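How Ploscombe Eats Breakfast: Our Project Report

By Nhàn Thái and Getachew Woldemariam

1. Why we chose it

We both grew up in houses where breakfast was the loudest meal of the day, so when our tutor asked for a topic from ordinary life - well, we hardly had to discuss it. We wanted to know what people in Ploscombe eat before nine in the morning, and whether they sit down to do it. 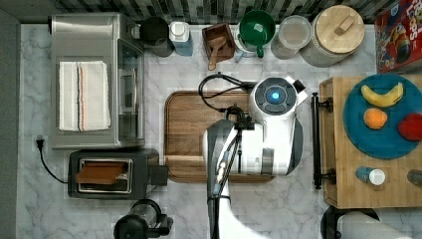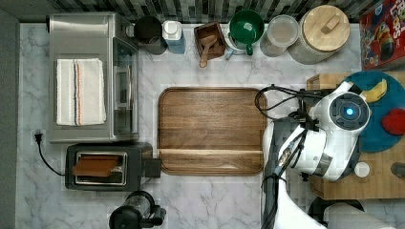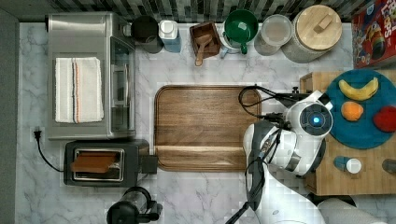
Kitchen worktops, the second and third with toast in the toaster.

2. What we did

We put 300 paper forms through doors in January and got a lovely pile of them back, some with recipes written on the reverse! We then visited 4 households for a longer chat, and the Đỗ family very kindly fed us twice.

3. What we found

Toast came first by a long way, with porridge second. Only 17 people said they ate nothing at all. Older people mostly sat at a table, while students tended to eat standing up or on the bus, and several told us they rather missed the table.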